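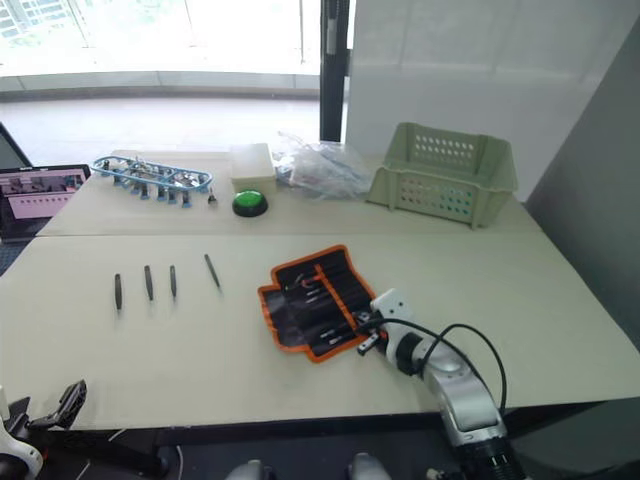 February, open day at Marnness, notes typed up the same evening

Went over with Henrike Vogler for the afternoon slot, 3 pm, and I'm so glad we did! Writing this down before I forget it all, mostly for us and for whoever ends up doing our own demo.

They had the two-armed robot on the tool sorting job, the one Schwerdtfeger has been talking up since the fall. Black tool roll with orange edging laid open on the near table, a few loose tools out on the left, bit rack and laptop on the far table. Right arm was working at the corner of the roll with a small tool in its fingers. I kept wanting to reach in and help it (Henrike moved my elbow back, fair enough).

Things I want to remember:

Slim pockets are a mean test. The fabric shifts when you touch it, and our foam tray at Sistska never does that. We should try a roll before we brag about our numbers again. Their operator told me they've logged 106 runs on this setup and he was very open about the bad ones, said the thin pointed tools give him the most grief.

Cable on the right arm loops way out from the gripper and back over the arm. I'd want ours tied in closer, but he likes the slack for wrist turns. Ask Henrike what she thinks, she was frowning at it too.

Light. Big window straight behind the table, and it was BRIGHT. I asked if it bothers the cameras and got a long answer I only half followed, something with exposure being locked before each run. Need to email and get that in writing.

Spacing on the loose tools was generous. We always bunch ours up and then wonder why the grasp fails.

There were 8 of us in the group, and 6 stayed for the Fletel talk afterward. Slides were fine, a bit salesy. Coffee was good.

To do: order a cheap tool roll, dig out the old screwdriver bits, ask Schwerdtfeger whether we can borrow finger pads for a week. Henrike has the parking receipt.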